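Unit 6: Reading Collision Data for Local Road Safety Plans

Course handout. Read before the session and bring a calculator.

What this unit covers

Last unit dealt with how a collision report gets from the roadside into a county database. This one deals with what a planner can and can't do with the numbers once they are there. We use the Clamard County file throughout. It covers five years and holds 3682 reported collisions, of which 755 involved at least one injury. The rest are property damage only.

You should already be comfortable with the severity scale from Unit 3. If you aren't, go back over it, because the weighting exercise at the end won't make sense otherwise.

1. Counts and rates

A count is the number of collisions at a place over a stated period. A rate divides that count by some measure of exposure, usually vehicles entering an intersection or vehicle miles traveled on a segment.

Counts are what residents and elected officials ask for. They are easy to check and easy to explain. Their weakness is that busy roads will nearly always come out on top. In the Clamard file, the intersection of Correa Avenue and the bypass has the highest count in the county and only an average rate.

Rates have the opposite weakness. A rural junction with very little traffic can show an alarming rate on the strength of two collisions. One fewer and it drops off the list completely.

Use both. When you write up a site, give the count, the rate, the period and the source of the traffic volume. If the volume is an estimate, say so.

For intersections the usual form is collisions per million entering vehicles:

Rate = (collisions x 1,000,000) / (daily entering vehicles x 365 x years)

A common mistake is to leave out the years. If your answer looks five times too high, check that first.

2. Reporting thresholds

Most jurisdictions only require a report when someone is hurt or when damage passes a dollar amount. Two things follow from this.

First, minor collisions are missing from the file, and they are missing unevenly. A low-speed bump in a parking area is much less likely to be written up than the same bump on a highway.

Second, when the dollar amount changes, the number of reports changes with it. Clamard raised its threshold in January of the third year. Property damage reports dropped the same month. Injury reports did not. Anyone who plots total collisions by year will see what looks like an improvement, and it isn't one. For trend work across a threshold change, use injury collisions only.

Cyclist and pedestrian collisions are underreported everywhere, especially falls with no vehicle involved. Hospital records help where you can get them. We will look at matching methods in Unit 8.
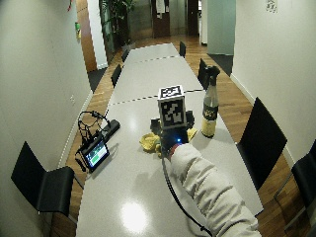

Conference table, marker cube and sensor glove.

3. Location errors

Of the 755 injury records, 442 have coordinates taken at the roadside. The others were placed afterward from a written description such as "Route 9, north of Millel Road." How far north is often left out.

Records placed from a description tend to be moved to the nearest named intersection. That makes intersections look worse than they are and the stretches between them look better. Before you call an intersection a problem site, read the narrative section of each report and check whether the collision really took place there.

Rules for this course:

- Count a collision as intersection-related if it happened within 200 feet of the center point and the narrative mentions turning, stopping or yielding.
- If the narrative is blank, keep the record but flag it.
- Don't move a point on the map without writing down why you moved it.
- Keep the original coordinates in a separate column.

Some agencies use a longer distance for high-speed approaches, where lines of stopped traffic reach farther back. If you depart from the course rule in your project, state the distance you used and apply it to every site of the same type.

4. Contributing factors

The officer completing a report picks from a list of contributing factors. Treat these fields with care. "Speed too fast for conditions" is a judgment made after the fact, sometimes from very little evidence. "Driver inattention" is often chosen when nothing else fits. Impairment is recorded more reliably because there is usually a test behind it, though results that come back weeks later don't always make it into the file.

Factor fields are useful for comparing sites within one agency over a short period. They are less useful for comparing two agencies. The Kunstead police form, for instance, allows one factor per vehicle, and the county form allows three. Totals from the two can't be added together.

A blank factor field doesn't mean there was no factor. Report blanks as their own category and show them in your tables.

5. Regression to the mean

Collisions at a single site go up and down from year to year with no change in the road. If you pick sites because they had a bad year, most of them will have a better year next, whatever you do.

This matters for enforcement as much as for engineering. Suppose a patrol is assigned to a road after eight injury collisions in one year, and the next year there are four. Part of the drop may be due to the patrol. Part of it would have happened anyway. A simple before-and-after comparison gives the patrol credit for all of it.

Ways to deal with this:

- Use at least three years of data before treatment, and five if you have them.
- Pick comparison sites with similar traffic and layout that were not treated.
- Use an empirical Bayes estimate, which blends the site's own count with the average for sites like it.

The worked example for empirical Bayes is in the course packet. We will go through it line by line, so don't worry if the weighting term looks odd on first reading.

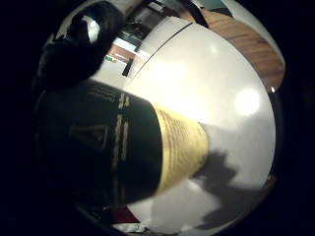 6. Presenting results to a public meeting

Naa Atinga will take this part of the session. She has presented the Clamard plan at town meetings and will bring two versions of the same slide deck, one before public comment and one after.

Points to think about beforehand:

Maps with a dot for every collision are hard to read in town centers, where the dots pile up. Heat maps solve that but hide the actual numbers. A ranked table of ten sites with a small locator map usually works better for a general audience.

Percentages on small numbers mislead people. "Serious injuries doubled" may mean they went from one to two. Give the numbers themselves whenever the total is under 20.

Leave out details that could identify someone. In a small town, the month, the road and the age of the driver may be enough.

Expect to be asked about near misses. They aren't in the file. Write down the location and follow it up with a site visit or a speed count.

7. Exercise

Work in pairs. You will need the intersection extract from the course page.

a. Calculate the five-year rate for each intersection in the extract. Show one calculation in full.

b. Rank the sites by count, then by rate. List any site that appears in the top five of one ranking and not the other.

c. Apply the severity weights from Unit 3 and rank again. Note which sites moved by three places or more.

d. Choose one site and read all of its narratives. Write a paragraph on what the reports suggest and what you would want to check on the ground.

e. Write down one question about your site that the data can't answer, and where you would go to answer it.

Hand in parts a through c as a single table. Parts d and e should come to no more than one page together. Send the work to Jhair Chambi before the next session, with both names in the subject line. Late work is marked but doesn't get written comments.

Reading for Unit 7

Packet section on speed surveys, up to the end of the part on 85th percentile speeds. Skip the appendix on radar calibration unless you plan to do a field project.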